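Porkasa rental and listings app – reviewed after one very long flat hunt

Three stars out of five

I have now spent longer inside Porkasa than inside any of the flats it showed me, so I feel qualified to comment.

The pitch is simple. You put in your budget, your suburbs and your deal-breakers, and the app does the scrolling for you. Within a minute of signing up I had 232 matches. By the time I had ticked "must have a window in the bedroom" I had 40. I still think about the other 192 from time to time.

The filters are the best thing here. You can sort by walking distance to a train station, by lease length, by whether the laundry is shared, and by something called "natural character", which as far as I can tell means the floor slopes. Saved searches work well and the alerts arrive quickly, usually at 6 am, when every agent in the district seems to press the same button.

The floor plans are another matter. Porkasa draws its own from whatever the agent sends in, and the results are optimistic. A one-bedder on Skorstead Street was shown with a dining area. I stood in the dining area. It was the bit of hallway where the door opens. The agent, a courteous man named Thaddäus Frei, suggested a smaller table, or possibly eating at different times.

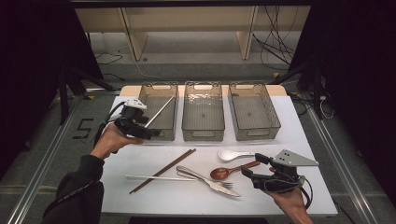
Storage is where the app really loses its nerve. Every listing gets a storage score out of 100, and I never worked out what feeds into it. The Skorstead place scored 88 on the strength of a linen cupboard with a hot water unit living in it. Kitchen drawers don't seem to count either way, which matters if you end up keeping your cutlery in see-through grey plastic bins with handle holes at the ends, as plenty of renters do. A flat in the Asness building scored 31 and had a full wall of built-in robes. I applied for that one. So did everyone else.

Applications are handled in the app and this part is good. You fill in your details once, attach your payslips and references, and send the lot with a tap. You can see when the agent has opened it. You can also see when the agent has not opened it, and I'd pay extra to have that feature removed.

The paid tier promises to put you "up to 3 places higher" in the queue. Higher than whom is left to the imagination. I tried it for a month and was invited to inspect a car space.

Customer support is a chat window called Ko. Ko is very sorry to hear that. Ko was sorry to hear it four times before passing me to a person, who fixed my duplicate profile in two minutes and was pleasant about it.

I did find a flat in the end, in November, through the app, so fair's fair. It has a bedroom window and one drawer. The floor has plenty of natural character – a dropped pea will reach the balcony unassisted.

Good: filters, alerts, one-tap applications
Less good: floor plans, storage score, the paid tier
Would I use it again: the lease is twelve months, so ask me then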